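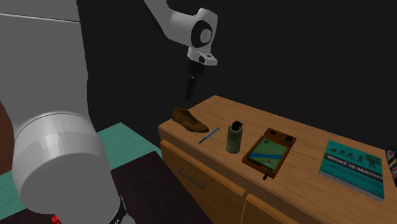 Re: [skirka-cell] Tool point wrong after new gripper file, dresser cell

Dear Philomena, dear all,

Thank you for the detailed message. I answer between your lines, and after them I write the order in which I set up the cell now.

Philomena Ó Gríofa wrote:
> After I pulled the new gripper file in October, our dresser
> cell in Sundau closes the fingers too high. Flat objects are
> missed every time, tall ones are fine. I have changed the
> height of the base by hand and it is better on one side of
> the dresser and worse on the other.

Please put the base back where it was. If the error changes from one side to the other, then you have a tilt, and moving the base up or down only hides it. I made the same mistake and lost two afternoons with it.

> Is the tool point in the arm file or in the cell file? I find
> a value in both and they do not agree.

It is in both, I am sorry. The cell file wins when it is loaded second, and the start script from Economou loads it second. In the old script it was the opposite. The value in the arm file was 4 mm shorter on my machine, so I deleted it there and kept only the one in the cell file.

> Also the arm now shakes a little when it stops above the
> dresser. Is this the same fault?

I think it is another one. Look at the mass of the gripper in the new file. In my copy it was left empty, and Zidico then takes a default which is much too light. I filled it in and the shaking went away.

My order of work for this cell:

1. Base first. Set the platform and the arm base level, save, and do not touch them again.

2. Then the flange. Turn the gripper to zero and check that it hangs straight down at the home pose. The new file had a rotation of 2 degrees about the long axis, probably left from somebody's test.

3. Then the tool point. Go slowly down over something with some height. I use the brown shoe at the end of the top, and I stop while there is still a small gap of dark background between the fingers and the leather. Read the height there, and compare it with the value which the planner believes.

4. Last the contact settings. I put the step count back to 20, the higher number in the new file makes the cell slow and I saw no better grasps with it. 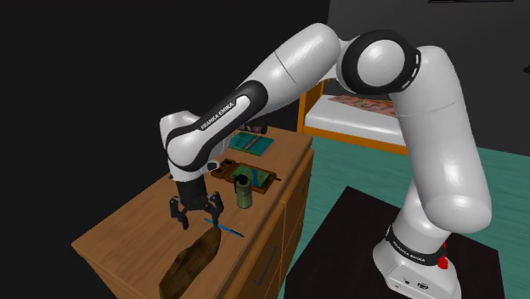

The check for the tilt I do with open fingers, and I do it over a low object, as the flat ones are where your cell fails. I choose the slim blue pen, because it lies diagonally on the dresser top and one sees quickly if the gripper comes to it from a wrong side. In this view the left finger seems slightly lower than the right. Please do not correct anything from such an impression, a part of it can be only the angle of the view. Print the height of both finger tips and compare the two numbers. If they differ at the home pose also, go back to point 2.

For the tray I have no good answer yet. The raised rim catches the planner and it makes a large detour, also when the path above is free. I opened ticket 122 for this and attached my cell file, so you can compare it with yours line by line.

One question from my side: does your wrist camera still use the old mounting frame? Mine moved together with the flange when I corrected the rotation, and I had to calibrate it again.

With kind regards,
Celina Dudek

--
Skirka cell list | Contact the list owner | Back to top
4 replies in this thread · 2 shares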